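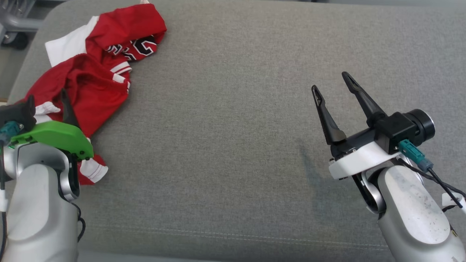 Lesezeit: 2 Minuten

Startseite Magazin Gespräche Technik Über uns

Suchbegriff eingeben Suchen

Wyn Bellis kommt mir schon auf der Treppe entgegen, Kaffee in der Hand, und redet sofort los. Eigentlich wollte ich mit der Frage anfangen, wie man zu so einem Beruf kommt (Betriebsregeln für zweiarmige Roboter schreiben!), aber dazu komme ich erst mal gar nicht. "Du willst bestimmt wissen, warum wir mit Wäsche üben", sagt Bellis. "Stoff ist gemein. Eine Kiste sieht immer aus wie eine Kiste. Ein Trikot sieht jedes Mal anders aus."

Ein rotes Trikot also, zusammengeknüllt auf grauem Polster, der linke Greifer am Stoff, der rechte offen und ohne was dazwischen. Ich hätte auf den linken geschaut. Bellis schaut auf den rechten. "Ein offener Greifer sieht für Besucher nach Pause aus, und dann langen sie hin. Bei uns gilt: Solange ein Arm arbeitet, arbeiten beide. Steht als Regel 2 im Heft."

Das Heft! Es heißt intern Sukeretti, hat 172 Einträge, und ich durfte darin blättern. Die erste Fassung stammt noch aus der Zeit bei Prokonier und war ein einzelnes Blatt. Vieles klingt herrlich banal: Kabel so führen, dass sie in keiner Armstellung spannen. Stecker vor jeder Schicht von Hand prüfen. Linse abwischen, und zwar mit dem Tuch aus der Schublade und bitte mit keinem anderen. Ich frage, ob das wirklich jemand aufschreiben muss. "Ja", sagt Bellis, "und jemand muss es unterschreiben."

Über die Sache mit dem Staub reden wir dann ziemlich lange. Auf dem rechten Arm sitzen lauter kleine dunkle Sprenkel, mich hätte das nicht gestört. Bellis schon: "An einem schmutzigen Gehäuse findest du keinen Riss. Wir hatten bei Farnano mal eine Diskussion darüber, die ging durch den ganzen April."

Gereinigt wird jetzt nach 30 Betriebsstunden, die große Durchsicht kommt nach 1.000. Beim zweiten Wert ist Bellis selbst nicht ganz glücklich und hätte ihn gern niedriger, aber das müsste mit den Leuten von Bonsu abgestimmt werden, die dasselbe Heft benutzen.

Und was ist die Regel, die am häufigsten gebrochen wird? Da muss Bellis lachen. "Nachhelfen. Der Stoff liegt blöd, und du willst ihn nur kurz zurechtzupfen, während die Arme laufen. Das will jeder, ich auch." Vorgeschrieben ist: anhalten, Stillstand abwarten, laut ansagen, dann erst hingreifen. Ich habe es nachher mal ausprobiert, mit lauter Ansage und allem, und kam mir dabei ganz schön albern vor. Bellis hat trotzdem genickt und mir das Heft zum Unterschreiben hingeschoben.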